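5.3 Stalls and false successes in the sink task

Of the four kitchen tasks in our simulated benchmark, the sink task gave us the most trouble. The policy has to lift a plate out of the basin with both hands and set it down on the drainboard. It was trained on the same demonstrations as the table tasks, plus the Gretance set recorded by Oskari Peltonen and Veikko Lehtinen. We ran 178 episodes and logged 42 failures. In six of them the plate was lifted and then dropped. In all the others it was never touched.

We call the second kind a stall. The hands move toward the sink, stop at some height above it, and stay there making small corrections until the episode ends at 55 seconds. No joint limit is reached and the collision monitor stays quiet, so none of our low-level checks raise a flag. In the log a stalled episode looks like a very careful one.

Figure 4 collects views of the sink layout used for this analysis. The first part has no hand in view, and the target plate can be seen whole on the basin floor, with a strawberry to its left as a distractor.

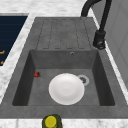
We first suspected the distractors. The scene generator can place small food items in the basin or on the plate, and Niilo Mäkelä thought they might be pulling the grasp point away from the rim. Removing all food from the layouts changed very little. The stalls came back at nearly the same rate, and they began at the same stage of the approach.

The second suspect was the drain. Its ring is close to the plate and in some layouts the plate covers part of it, so the segmentation step could merge the two outlines. Checking the saved masks ruled this out for most stalls. There were merged outlines, but they were just as common in episodes that ended well.

What did separate the two groups was how much of the plate the planner could see when it fixed its grasp. From the basin side there is little in the way. From the drainboard side, the lip where the drainboard drops into the basin hides the lower part of the view, and only a white arc shows above it. The second part of Figure 4 was rendered from that side. It also has another round plate lying on the counter beyond the basin, in full view.
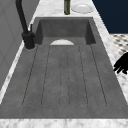
The Brulska planner fits a circle to the visible rim and scores the fit by how much of the outline it covers. A short arc scores low. When the score falls under the threshold, the planner asks for another look and holds the hands where they are. This rule was written by Reijo Rautiainen for the table tasks, where a second look nearly always helps. At the sink the hold position does nothing to improve the view, so the next look scores the same and the planner asks again. We found no counter on these requests. There should have been one.

The rule also led to a worse fault. The Aaltonen success checker tests whether a plate is resting level above the height of the basin rim. It does not test which plate. A plate on the counter meets that condition from the first step — and so a stalled episode in such a layout was scored as a success. We caught this only when Teemu Oksanen replayed a batch by hand and noticed that the score arrived before the arms had started to move. The failure count given at the start of this section comes from the corrected checker, which tracks the target plate by its object ID.

The third part of Figure 4 has both hands above the far portion of the sink, with nothing in either of them. The plate is in the basin with a small brown food item on it.

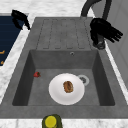
Two changes were made. The planner may now ask for a second look only twice, after which it must either move the hands clear and change the viewpoint or end the episode with an explicit failure code. The checker also requires that the target plate was in contact with at least one hand before it can report success.

The first change matters for safety as well as for scoring. On the physical Flelier arms, a hand holding still with no fault code can easily be taken for a hand that has finished, and a person may reach into the sink below it. The motors are still powered and a new plan can start at any time. We therefore treat a silent hold as a fault in its own right and report it to the operator panel. We have not yet tested how quickly operators respond to that report, and the drops remain unexplained.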